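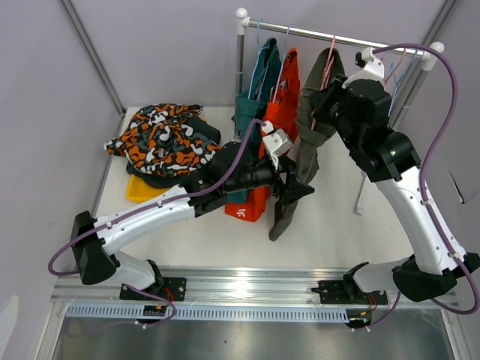

Dos brazos, un riel y mucha ropa: visita al proyecto Boline

Skosthorpe, 25/9/19. Taller compartido, segunda planta, sin ascensor. Subimos con la grabadora ya encendida y llegamos sin aliento. El responsable de Boline (prefiere que no pongamos su nombre) está atornillando algo y contesta sin levantar la vista. "Preguntad, preguntad, que yo os oigo."

Primera pregunta, la obvia. ¿Por qué ropa? "Pues porque es lo que peor se les da. Un cubo es un cubo. Una camiseta no tiene forma hasta que la coges, y cuando la coges ya tiene otra." Empezó en febrero con la idea de doblar toallas. Duró poco lo de las toallas. Le aburrían, dice, y se pasó a las perchas, que le parecieron más difíciles y más divertidas.

El montaje: un riel de aluminio delante, los dos brazos encima, y al fondo un perchero pequeño con perchas de colores. ¿Por qué los dos en el mismo riel? "Por pereza. Si muevo uno sé dónde está el otro. Al principio los tenía en mesas separadas y cada mañana había que calibrar otra vez. Un infierno." Ahora afloja, desliza, aprieta. El riel lo compró en Pludberg, cortado a medida, y se equivocó en la medida. Hubo que pedir otro.

El dinero. Lleva apuntado todo en una libreta: 2.283 euros hasta hoy, sin contar herramientas ni los cafés. "Lo más caro, los motores. Lo más tonto, los conectores, que se van rompiendo." El programa de control se llama Hunt, lo ha escrito él y ocupa 1.132 lineas. "La mitad son comprobaciones para que no se peguen entre ellos." ¿Se han pegado? "Once veces. Las tengo apuntadas también."

Los cables merecen párrafo aparte. El morado sube por el brazo izquierdo sujeto con clips blancos y luego hace una curva muy abierta hasta la cámara de la muñeca. A nosotros nos pareció demasiado cable. Él que no. "Si lo dejas justo, tira. El brazo gira, el cable tira y adiós cámara. Prefiero que sobre y quede feo."
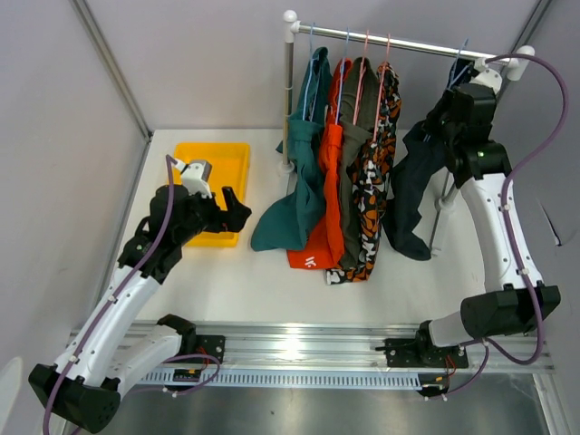
Otro usuario del taller, que pasaba por detrás con una caja, opinó que con un solo brazo se podía hacer casi todo y que el segundo era un capricho. El responsable se rió pero no le dio la razón. "Con uno cuelgas si la percha se está quieta. Y la percha no se está quieta. Alguien tiene que vigilar la barra." El otro insistió en que bastaba con una pinza fija en el perchero – la discusión siguió un buen rato y nosotros aprovechamos para cambiar las pilas.

¿Y las pinzas? Negras, angulosas, las terceras que hace. Las primeras arrugaban la tela y la soltaban tarde. Con las segundas se enganchaban los botones. De las actuales no se queja demasiado, aunque quiere probar una goma más blanda en la punta.

En una tarde buena hace hasta 26 intentos, luego se cansa él, no la máquina. Trabaja solo entre semana y los sábados le echan una mano con la electronica, "cuando no hay partido".

Consejo para quien quiera montar algo parecido en casa: "Que empiece por el riel y que lo mida dos veces. Y que pegue etiquetas en los cables. Yo no lo hice y me acuerdo cada semana."

Siguiente paso, una chaqueta con cremallera. No le pone fecha. Cuando nos vamos ya está otra vez con el destornillador, buscando un tornillo debajo de la mesa.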